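The Ulura Acupressure Mat, Eight Weeks In

Posted 28 January 2020

I should say up front that I am not a natural customer for this thing. I have a bad lower back, a desk job and a low tolerance for the word "journey." My sister-in-law, on the other hand, owns three kinds of salt lamp. She gave me the Ulura mat for my birthday with a card that read "for your channels," and I put it in the hall closet, where my channels and I ignored it until Thanksgiving.

Then I threw my back out lifting a turkey. It was not a large turkey.

So, the mat. It comes rolled up in a drawstring bag with a half-moon pillow and a booklet. The mat is a foam pad in a cotton cover, and stuck all over the cover are plastic discs, each one ringed with points. The booklet makes a good deal of how many points there are. I didn't check. You lie down on them with your shirt off for 20 minutes and, according to the booklet, your energy resumes its proper course.

The booklet deserves its own paragraph. It runs to 88 pages, of which four tell you how to use the mat. The rest covers the founder's time in the mountains, a fold-out chart of the body with colored lines running up and down it like a subway map, and a section on "blocked people" that I felt was aimed at me. On the chart the bladder line goes over the top of the head and down the back. I showed it to Corina Jitaru, who did my physical therapy after the turkey, and she looked at it for a while and asked if there was a map for the parking garage too.

What it feels like: bad, then fine. For the first two minutes you are lying on a hairbrush and wondering about the decisions that led you here. Around minute four the prickling turns into heat. By minute ten I was drowsy, and on the third night I fell asleep on it and woke up at one in the morning with a back like a waffle. The marks went away by breakfast. The dog would not come near me while any of this was going on. 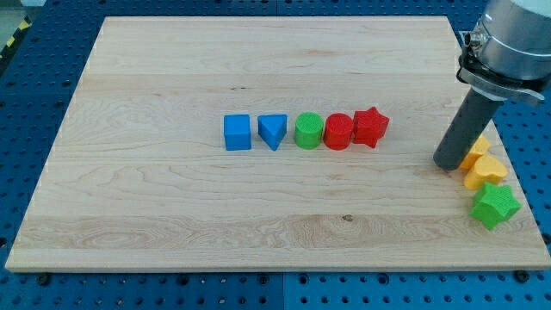
Where you put the mat matters more than the booklet lets on. It says "any peaceful surface," so I started on the bed, which is peaceful but useless. The mattress gives, you sink, and the points barely bother you. The carpet was a little better. The bare floor was far too much, and I got up off it faster than I have gotten up off anything in years. In the end I went with a board under the mat and the board on the bed, and that was the setup that worked for me. If you go this way, get a plain flat rectangle, something pale like maple if you want it to look at home in a bedroom, and don't pay extra for a perfect piece. A small dark knot and a few flecks in the grain will do your spine no harm, and you'll have a mat over them anyway. Do sand the corners. Ask my shin.

Did it help? My back is better than it was in November. I also did Corina's exercises twice a day, quit sitting on my wallet, and let someone else carry the Christmas turkey. If you want to know which of those did it, I can't tell you, and neither can the founder, though he has fewer doubts than I do. What I will say is that I fall asleep quicker on the nights I use the mat. That could be the points, or it could be 20 minutes of lying down without my phone. I got the phone part for free.

The pillow is the weak spot. It's stuffed with something crunchy, it slides, and it's too tall for anyone with a normal neck. I swapped it for a rolled towel after a week. The pillow now lives on the armchair to keep the cat off, and it's excellent at that, five stars.

Cleaning is also a nuisance. The cover comes off by way of a zipper that stops about an inch before you'd like it to, and you have to hand wash it. Two discs came loose the first time. Ulura's help line was friendly and sent me glue, along with a flyer for a weekend course in Tirnville costing $304, meals not included, at which I could learn to lie on the mat in a group.

I did go to one free evening, at the Meesuk wellness center over in Drembridge, mostly to see who else was doing this. They were nice people. The man next to me, Mesfin Gidey, drives a delivery truck and has had his mat for years. I asked him if he believed in the lines on the chart. He said he believed in lying down. The instructor then asked us to breathe into our left kidneys, and I did what I could.

Price: my sister-in-law paid $82, which I know because she left the receipt in the bag. There are cheaper mats that look much the same to me, minus the mountains. If I were buying my own I'd try one of those first, unless you want the fold-out chart, which is handsome and would fill a gap on a bathroom wall.

A few practical notes. Wear a thin T-shirt the first week, whatever the booklet says about barriers. Lower yourself from the elbows, and once you're down, stay put, because scooting is how you learn what the points are for. Don't stand on it in bare feet to impress a nephew. And if you take blood thinners, have skin trouble or are pregnant, talk to a doctor first. The booklet gets to that on page 81, after the mountains.

Comfort: 2 out of 5 for the first five minutes, 4 after that
Build: 3 out of 5, glue included
Pillow: 1 out of 5, or 5 if you have a cat
Booklet: not rated, still reading
Overall, 68 out of 100. I'm keeping it. It goes back in the hall closet when my sister-in-law isn't visiting, and she's coming in June.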